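Print this page | E-mail this page
Reading time: 2 min

Equipment Planning for a Home Manipulation Project: What Should We Buy First?
Project report by Ghazal Shirazi and Charalambos Nikolaidis

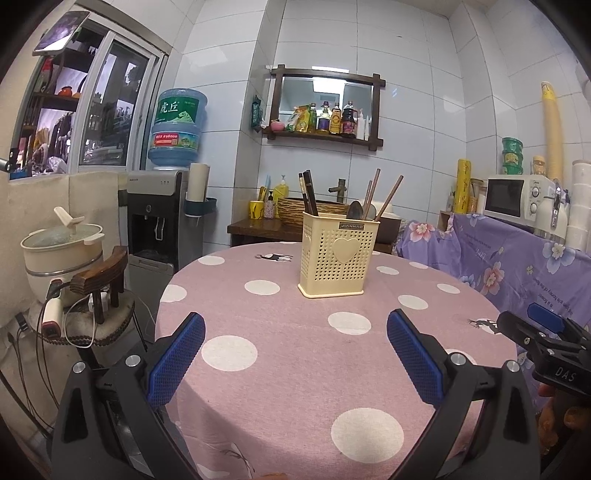
Our project began with a shopping list. When we joined in July, the draft budget from the previous group already had a robot arm on its first line, and everything else was fitted in under it. The budget was $4,000. The arm alone, from a supplier called Kokholm, would have taken most of that before we had paid for a mount, a spare set of finger pads or a computer to store recordings.

We were asked to check the draft and either approve it or propose another one. We did not approve it.

What the draft assumed

The draft assumed that an arm on a bench would teach us how to handle things in a home. We doubt this. A bench is flat, clear and well lit, and the person who sets it up knows what the arm can reach. Kitchens are full. On a table with a soft cloth and a utensil holder stuffed with chopsticks and spoons, the hard part is getting two fingers around one chopstick and leaving its neighbors alone. We could not find a line in the draft that paid for finding out how often that goes wrong.

It also assumed the arm would be busy. Styliani Stamatopoulos, who supervised us, asked for the booking sheet of the arm the department bought earlier. It had been used for 30 hours over a full term. A second one looked hard to defend.

Hand-held grippers first

Our plan puts hand-held grippers at the top. A person carries them into a real room and does the task, and the recordings can be used later, with an arm or without one. A pair from Devik was quoted to us at $600. The Aaltonen quote was lower, but it left out the pads and the charger, and when we wrote to ask, the answer was a brochure.

We have reservations about the grippers too. Vendors talk about hours of data as if every hour were worth the same. We tried chopsticks, spoons and lids, and the thin round items were much harder than anything in the sales videos. Pads wear, and no vendor would give us a figure for how long they last, so our line for replacements is a guess and is marked as one.

Proposed order of purchase

1. One pair of hand-held grippers, $600.
2. Spare pads and storage drives, priced after the first month of use.
3. A decision on the arm, made only when we have recordings worth running on it.

The rest of the $4,000 stays unspent until step 3. Katalin Bognár objected that unspent money tends to disappear from student budgets, and she may be right. We still think it is a poor reason to buy an arm.

Open questions

We do not know if recordings from one kitchen are any use in another. Blagoje Nikolaidis at the Gresonton workshop has offered us 2 more kitchens for the spring, and we would like the next group to go there before anyone signs an order with Kokholm — or with anyone else.

Contact the project office | © Student Projects, Gresonton | Back to top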